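Stetetti: a gripper you hold in your hand
Speaker notes, Pondeck open evening, June

Start straight in, skip the bit about me. Say hello to the Bošković bench at the back, they lent us the good screwdrivers.

So — why hand-held? I wanted a robot arm and couldn't afford one I'd trust near my own fingers. With Stetetti you do the arm's job yourself. You squeeze, the fingers close, the camera records it, and later on an arm can learn from the recordings.

The fingers. I went through 40 prints before I liked them. Pause for groans. The black part is stiff, the yellow tips are softer and push on, so you can swap them when they wear. Pass the box of duds round now or I'll forget.

Cost: 507 pounds for the pair, and most of that went on the cameras. If anyone asks about the Jeretti board, it's fine, it just gets warm.

Next, what to pick up. I began with wooden blocks, very dull, and they told me hardly anything. Plastic packets are far more fun! They slide and crinkle, and the wrapper moves before the thing inside does. My target is 1000 recorded goes and I'm nowhere near, so please come and have a turn.

Using 2 grippers at once is a knack. Everybody squeezes both hands together at first (me too, for weeks).
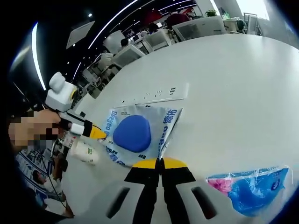
Get people to try it slowly, one hand holding still while the other does the work, then swap. Leave ten minutes for questions and plug the chargers in before the break.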